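Wurzelgemüse im Winter lagern und einkochen

Im Januar liegt bei uns noch viel Gemüse vom Herbst im Keller. Möhren und Rote Bete halten sich in feuchtem Sand am längsten. Das Laub vorher abdrehen, die Erde dranlassen und nichts waschen.

Für einen Vorrat an Suppenpaste nehme ich 300 g Salz auf gut 2 kg geputztes Gemüse. Alles fein hacken, mischen, in saubere Gläser drücken - fertig.

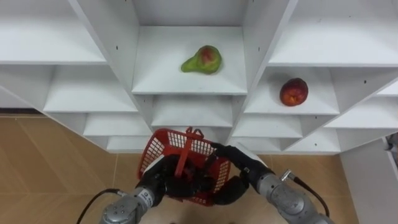
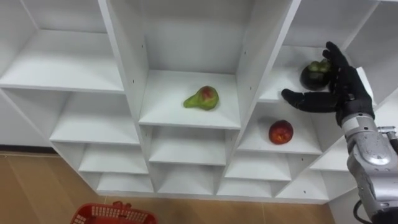
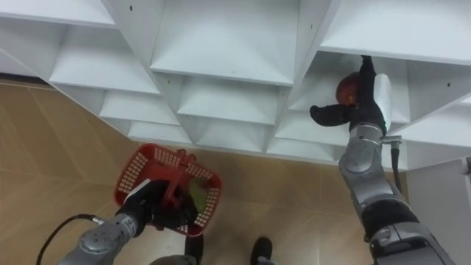 Nelly Pacheco

Die Paste steht im Kühlschrank und hält dort mehrere Monate. Ein Teelöffel reicht für einen Becher Brühe, danach erst abschmecken und nicht extra salzen.

Sellerie wird beim Schneiden schnell braun. Ein Spritzer Zitronensaft im Wasser hilft.

Schrumpelige Möhren kommen über Nacht in kaltes Wasser. Für Rohkost taugen sie dann wieder, für Eintopf sowieso.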